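Household recycling claims do not add up, says Levholm residents' group

LEVHOLM, 28 Aug 2018: The Levholm Waste Forum has called on the waste contractor Brulter to publish the figures behind its claim that the town's new sorting scheme is "working for everyone". The group says it has asked for them twice since April and has been sent a leaflet both times.

Brulter took over kerbside collection in April and replaced the single mixed bin with separate boxes for plastics, glass and paper. The company says rejected loads have fallen by 20 per cent. It has not said what the starting point was, or whether loads turned away at the Dewulf transfer site are included in the sum.

"A fifth less of what?" said Helmut Albers, who chairs the Forum. "If they have the weights, they can put them on a sheet of paper and we will read it. Until then I would not call it a result. I would call it a poster."

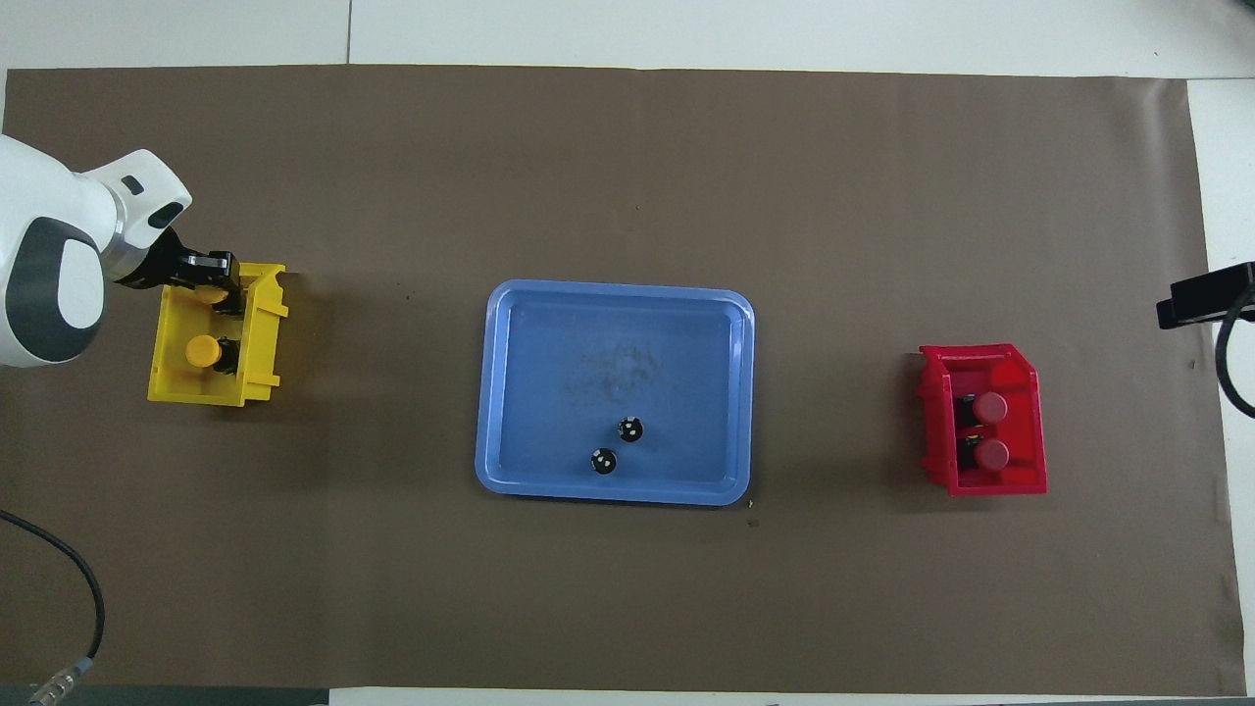
The Forum asked 115 households along the Dewulf road how they were getting on with the boxes. Many said they were willing to sort but were unsure what to do with small items such as bottle tops, jar lids and medicine pots. Brulter's own leaflet tells residents to leave lids on. Its website tells them to take lids off.

Residents also questioned the cost. The annual charge has gone up by £7 for each household, which Brulter describes as a modest contribution to a cleaner town. The Forum notes that paper is now collected every three weeks, where it used to go every fortnight, and that replacement boxes have to be paid for.

Brulter has pointed to a study by the consultancy Skurkico as proof that separate boxes lead to better sorting. The Forum has read the summary, the only part made public, and says it covers a trial in flats with shared bin stores. Most homes in Levholm have their own front gate.
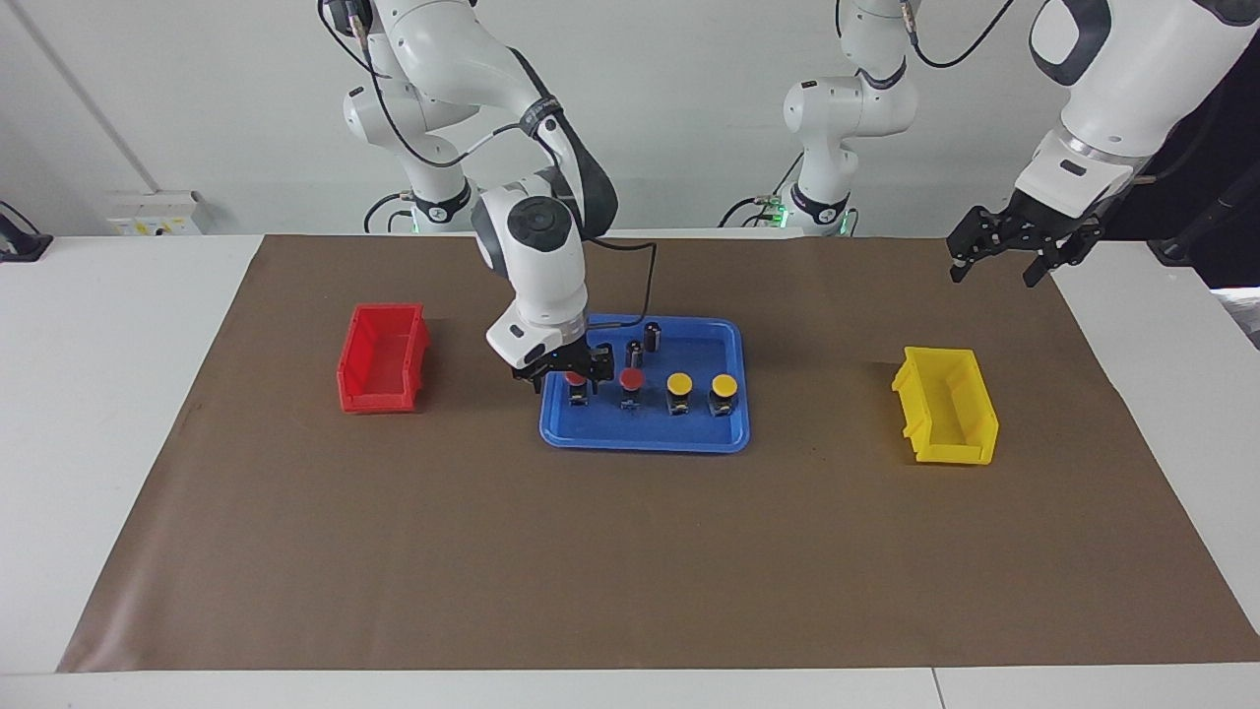

What the Forum is asking for

Monthly weights for each material, including loads turned away.
The full Skurkico study, with its method.
One set of rules on lids, printed and online.
No further rise in the charge until the first year's figures are out.

The Forum says it supports recycling and has told its members to carry on using the boxes. It will write to Brulter again next month and will publish any reply in full.

ENDS

Press contact: Helmut Albers, Levholm Waste Forum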